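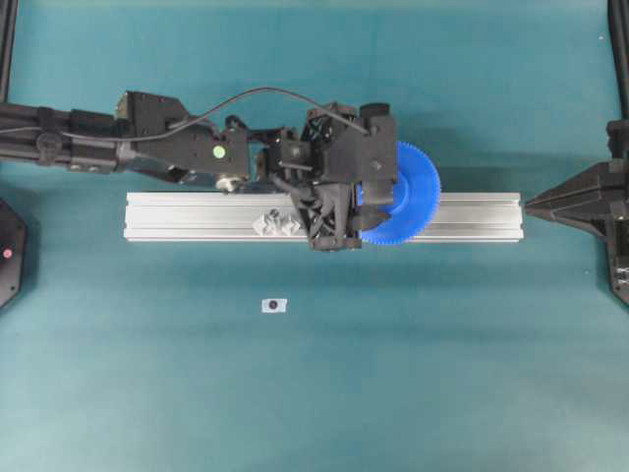 How to work out whether a robot arm can take over one of your bench jobs

By Jirayu Ratanaporn
May 29, 2023

People ask me whether a robot arm can do their small assembly work yet. The answer depends on the job, and you can find out a lot with a pencil and a few afternoons before you spend anything. These are the steps I use at Kirkelent, where we test arms on light shop jobs and now and then on kitchen chores.

You will need a timer, a notepad, a tray of your real parts and one person who does the job well.

Step 1. Write the job down as moves

Sit next to the person and write down every move. "Put the gear on" is too big. Break it up into reach, pick up, turn upright, carry over the rail, line up, push, let go. Our first list for a gear job had 34 moves in it, and the woman who did the job would have told you it had three.

Do the same for a chore at home if that is what you are after. Folding a towel is a short list. Emptying a dishwasher is a very long one.

Step 2. Mark the hard moves

Go down the list and put a star next to any move where the person does one of these:

- feels for the right spot with a fingertip
- changes grip in midair
- uses the second hand to steady something
- handles anything soft, bagged or tangled

Moves without a star are the ones an arm can usually manage today. Picking up a stiff part from a known place and carrying it to another known place is old news. Starred moves can be done, but each one costs you time and tuning.

Step 3. Fix the places

Give every part a home. A length of aluminum T-slot rail on a flat bench makes a good base, and you can bolt stops to it later. Keep the bench top one plain color. If you use a camera, stick a printed marker flat on the table, well away from the parts, so the system has a fixed point to measure from. Leave it there. Half of our lost days at the Mulora shop came from somebody peeling up a marker to clean under it.

Step 4. Pick the fingers to suit the part

A large plastic gear is a friendly thing to grab. It is stiff and it has a wide rim. What you have to watch is how much of it the hand covers. With several fingers curled around one side, the fine teeth on that side are hidden, and a camera looking down from above can't check them. Either turn the part so the side that matters faces out, or add a second camera lower down.

Small blocks with angled faces are worse. They tip when a finger touches one edge, and if two sit side by side you will often move both. Space them out, or cut a shallow nest for each.

Check the cable too. Run the wrist through its full turn by hand, with the power off, and make sure there is enough slack.

Step 5. Run it slowly and keep score

Start with two parts and run the job at low speed. Write down each try as good, bad or needed help. Do not skip the "needed help" column — it is the one people leave out when they report that the arm works.

On the Kioko job we logged 304 tries before we stopped. The carrying moves were fine early on. Lining up and pushing home took up nearly all the remaining time, and a person still had to stand by.

Step 6. Do the sums

Count the hours of the person standing by. If the arm needs a helper for every tray, you have not saved a job, you have changed it. For a run of 4000 identical parts that may still be worth doing. For mixed orders it usually isn't yet.

Where that leaves chores

Homes fail at step 3. A shop can give every part a home and keep it there, and a kitchen won't hold still for that. I would trust an arm today to move stiff cups from one rack to another if both racks were bolted down. I would not ask it to clear a table after supper.

We are going to repeat the gear job in July with softer fingertips from Irkano. If the push step gets better I will add the new settings under step 4.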